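Home | Projects | Minutes | Wiki | Sign in

Design review, Piklow client library
Minutes, July 24, 2024

Started late, call link was the old one. Kitovstead side joined by phone.

Last minutes: approved, no changes.

1. Notifier classes
Observer vs. plain callbacks, again. Current event hub has grown to 2,873 lines, most of it registration code. Agreed to split: one subject class per feed, listeners implement a single interface. Daststead wants the old hub kept as a facade until December so their plugins dont break. OK with everyone. Facade gets marked deprecated in the next release, warning on first use only.

2. Class diagrams
Diagrams in the repo no longer match the code. Generalization arrows point the wrong way on the feed diagram, and the listener interface is missing altogether. Redraw both before the split starts, not after. Export to SVG, keep the source file next to it.

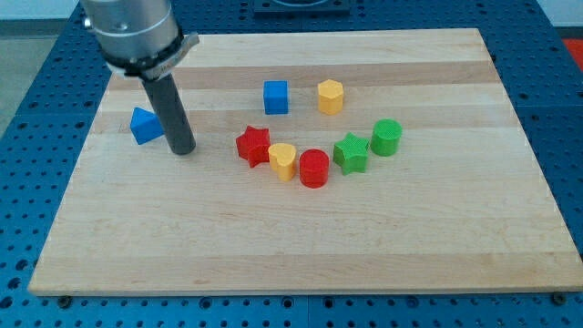

Naming: "Handler" and "Listener" both used for the same thing. Going with Listener everywhere. Sakai module is the exception, public API, leave alone until the major version.

3. Test run
Queue test holds up to 2,000 pending events, then drops the oldest with no log entry. Needs a log line at least. Back-pressure discussed, no decision, moved to next meeting. 40 unit tests still call the hub directly, they move over with the split.

4. AOB
Build docs out of date, page still lists the old compiler flags. Daststead to send corrections.
Code freeze wording: carried over agian.

Actions
- Redraw feed and listener diagrams (Piklow)
- Deprecation notice text (Daststead)
- Log line for dropped events (Kitovstead)

Closed early, room needed.

2 comments | 0 shares

Recent items
Minutes: adapter layer, Sakai module
Coding style, draft
Release checklist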